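Grarkley Lightfoot desk, size 32

I replaced an older Prendine with the Lightfoot in April and have used it daily for six months. The top is a pale wood-look surface; Grarkley's product page doesn't say whether it is veneer or laminate, and I have not cut into it to find out. Assembly took 32 minutes with the supplied hex key. All 11 bolts lined up.

Grain pattern and the cable grommet: 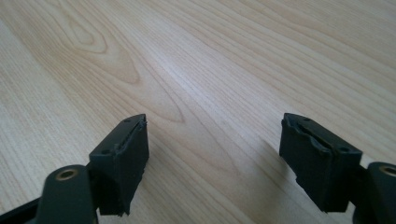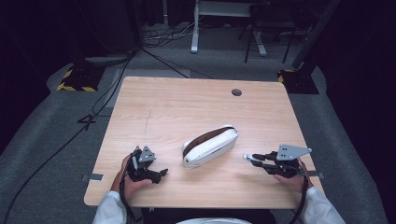

Stability is good at sitting height. Pushing hard on a front corner produces a slight sway that stops at once. The old Prendine kept moving for several seconds. The finish wipes clean with a damp cloth, but it marks more easily than I expected, and fine lines show under a low lamp. A mat is worth buying.

The grommet takes two ordinary power plugs, one after the other. A large adapter brick will not pass through. No cable tray is included, and the Grillell clip-on tray needs a thicker edge to grip.

Rating: 4 out of 5. One point off for the soft finish.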